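"You Listen to It First": Keeping the Gripper Running at Skaltus

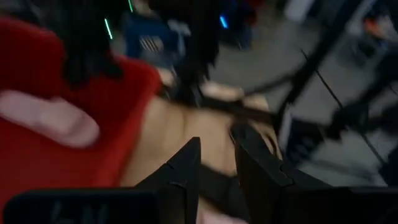

Photo: wrist camera, Skaltus cell 2 / Kiiskinen

Vilja Ikonen has ten minutes, maybe less. She looks after one arm at Skaltus — just the one — and it goes back on shift after lunch.

What goes wrong most? "Fingers," she says. Two black ones, bolted on, and the bolts creep. "Every 500 cycles I check them by hand. Every 1000 they come off, get wiped, go back on. Same bolts, new thread lock."

She works close. Arm in past the gripper, power locked out, key in her pocket. Always the key. "Ilari Salminen taught me that my first week. He'd take the key home by mistake and we'd all wait."

The camera is the other headache. It sits at the wrist, so anything near it goes soft, and a knock shifts the view. After a knock she redoes the calibration from scratch, 100 poses. Slow. "I tried it with fewer. Picks were off by a finger's width. So no."

Cables next. She wants more slack at the wrist joint, and has asked Bamanar for a longer one. Part 1529, still on order in January. Until then it's tape, checked teh start of each shift.

Any advice for someone taking over a cell? She's already looking at the door. "Keep a notebook. Write down the noise it makes when its fine — you'll need that later."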